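We use cookies to remember your settings. Accept | Manage preferences

# Manbridge Small Furniture: Assembly Notes and Data Card

2 min read

Maintained by Javiera Lagos and Maximiliano Retamal
Last updated: 2023-04-18

## Summary

Manbridge is a collection of 360 short written records about putting together and taking apart small household furniture. It covers stools, step stools, side tables and shoe racks. Each record has a text file of steps and a parts list. Most have at least one photo.

The stools make up the largest group, with 91 records. This card covers that group. The other groups have their own cards in the `docs` folder.

## What is in a record

- `steps.txt`: the steps in order, one per line
- `parts.csv`: part name, colour, material, quantity
- `notes.txt`: free text from whoever did the assembly, left as written apart from spelling
- `photos/`: stills, numbered in the order they were taken

Colour is written as an everyday word (white, grey, dark green). We don't use maker's colour names. Material is recorded only at the level the person could be sure of, so "plastic" is a valid entry and is the most common one.

## Stool types

The stools are sorted into two types by how the legs attach.

- `push`: the leg is pressed into a socket and held by friction or a clip
- `collar`: the leg meets the seat at a ribbed, screw-like collar

Type is assigned by looking at the underside. If the fitting is hidden, the field is left blank.

## Standard position

All stool records start with the seat upside down on a covered table, legs up. We settled on this after the first batch from the Henríquez house, where half the stools were done on carpet and small parts went missing. The cover can be any sheet that wipes clean. Black plastic is good under white furniture as the outline of the seat shows up well, but it is glossy and picks up glare from overhead lights.

Legs are numbered 1 to 4, clockwise from the front left corner as the stool lies on the table. A leg that has been fitted keeps its number if the stool is turned.

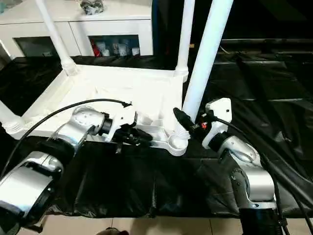

## Known problems

- Four records from the Brirkevden batch have no parts list. The steps are complete.
- "Collar" and "ring" were both used in early notes. They mean the same part. We changed `parts.csv` but not `notes.txt`.
- White parts are overexposed in some photos, mostly around the seat rails.
- Legs are often taller than the photo allows. Do not use the photos to estimate leg length.

## Changes planned

The shoe rack records will be checked again in June. Javiera is also merging the Kelon side tables, which were filed under two spellings.

## Corrections

Send corrections to Maximiliano with the record number and the line that needs changing. Please don't edit `steps.txt` directly.

Get updates in your inbox. Enter your email to subscribe to our newsletter.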